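Pandenbridge Unit 3, ground floor
Floor and walkway check
Checked by: Nikola Nowicki
Reviewed by: Tahira Kazmi
Date: 3rd January

1. Entrance and door
Door opens fully and closes by itself: OK
Entrance mat lies flat: Needs work
Comment: One corner curls up on the hinge side. Taped for now. Replacement mat to be ordered from Ladefoged.

2. Main room, floor
Free of spills and grit: OK
No raised edges or trip points: OK
Walkway at least 1000 mm wide: OK
Comment: Walked the full length twice with the overhead lights on. The loose spot noted in September has been fixed and does not move underfoot.
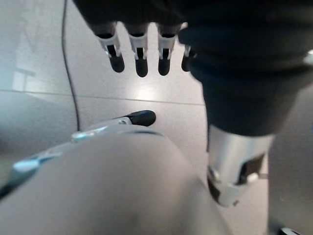 Item 2. Main room, light gray floor.

3. Cords and outlets
Cords kept off the walkway: Needs work
Outlet covers in place: OK
230 V outlets labeled: OK
Comment: One extension cord runs across the route to the back door. Move it to the wall side or put a cord cover over it. Use the wide cover from the Ikier cabinet, as the narrow one slides.

4. Lighting
All ceiling lights working: OK
Emergency light stays on for 60 minutes: Not tested
Comment: Test to be booked with Gernuditz. Tahira to confirm the time.

5. Walkway marking
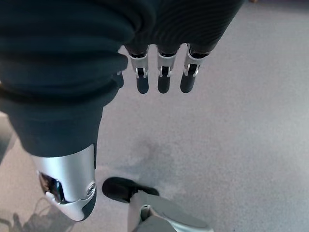 Marking tape is worn at the turn by the storage shelves and should be replaced before the next check. The white tape we have left is not a good choice. With the floor as pale a gray as it is, white will be hard to pick out from a few steps away. Order yellow or dark blue, the 60 mm width, and clean the surface before it goes down.

6. Back exit
Route clear: OK
Exit sign lit: OK
Push bar works: OK
Comment: Push bar is stiff but opens on the first push. Oil it.

Open items: mat, extension cord, emergency light test, marking tape, push bar.
Return the signed copy to Tahira Kazmi.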